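Startseite | Ausgabe | Beiträge | Archiv | Kontakt

Kopecký, März

4 Preisbildung und Restkartenverkauf

4.1 Datengrundlage

Untersucht wird der Verkauf von Eintrittskarten für Musicalgastspiele auf zwei Plattformen, Utico und Likero. Utico arbeitet mit festen Preisen je Platzkategorie, Likero passt die Preise der Wiederverkaufsangebote stündlich an. Erfasst wurden 22 Vorstellungen einer Tournee in Häusern mit jeweils mehr als 1000 Plätzen. Der Beobachtungszeitraum beginnt neun Tage vor der jeweiligen Vorstellung und endet mit dem Einlass. Doppelt gelistete Plätze wurden mit dem Abgleichverfahren Filtolura entfernt; als Dublette gilt ein Angebot, das in Block, Reihe und Sitz mit einem zweiten übereinstimmt.

Logen und Rollstuhlplätze bleiben unberücksichtigt, weil sie auf Likero nicht gehandelt werden. Gruppenbuchungen gehen als Einzelplätze in die Stichprobe ein.
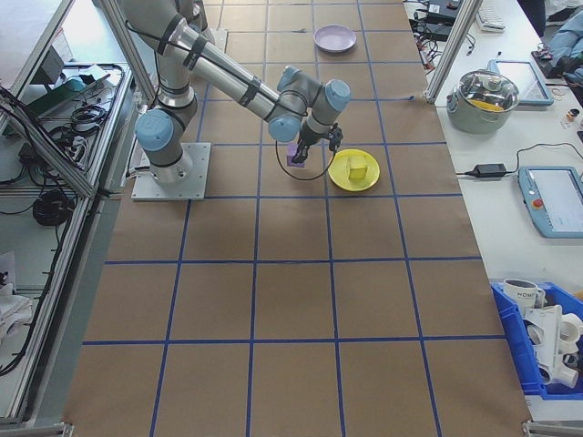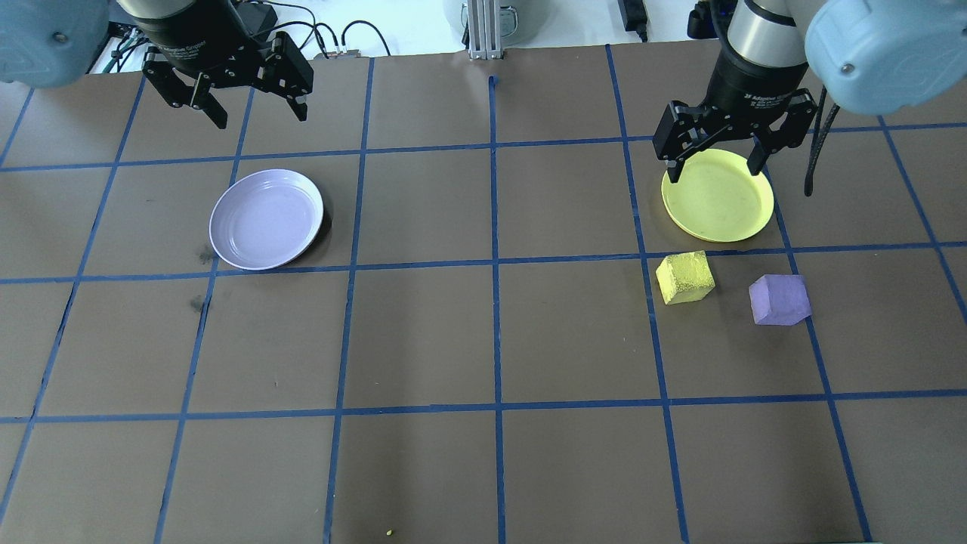
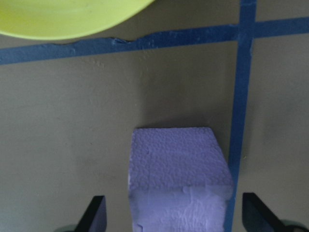
Abbildung 3: Arbeitsfläche mit blauen Klebebandstreifen und Greifer, drei Aufnahmen.

Rubrik: Veranstaltungswirtschaft

4.2 Verlauf der Angebotspreise

Bis 24 Stunden vor Beginn liegen die Preise auf Likero im Median über dem Kassenpreis. Danach fällt der Median unter diesen Wert, bei Nachmittagsvorstellungen früher als bei Abendvorstellungen. Der Rückgang verläuft nicht gleichmäßig: Auf lange Phasen ohne Änderung folgen Senkungen in kurzen Abständen, vor allem am Vormittag des Spieltags. Für Utico ist ein solcher Verlauf konstruktionsbedingt ausgeschlossen – dort verändert sich allein die Zahl der freien Plätze.

Die Platzkategorie beeinflusst den Zeitpunkt der ersten Preissenkung deutlich. Anbieter von Parkettplätzen warten länger als Anbieter von Rangplätzen. Einzelplätze werden früher herabgesetzt als zusammenhängende Paare und bleiben dennoch häufiger unverkauft. Ein Effekt der Spielstättengröße ließ sich nach Kontrolle der Kategorie nicht nachweisen.

4.3 Einschränkungen

Die Daten enthalten Angebotspreise, keine Abschlusspreise. Ein Angebot, das vor dem Einlass verschwindet, kann verkauft oder zurückgezogen worden sein; beide Fälle sind in den Rohdaten nicht unterscheidbar. Servicegebühren wurden nach der zum Erhebungsbeginn gültigen Preisliste hinzugerechnet. Rabattaktionen lokaler Vorverkaufsstellen sind nur erfasst, soweit sie auch über Utico gebucht werden konnten. Die Übertragbarkeit auf Konzerte mit freier Platzwahl ist damit offen – dort fehlt das Merkmal der Sitzreihe, auf dem der Dublettenabgleich beruht.

Zuletzt aktualisiert: März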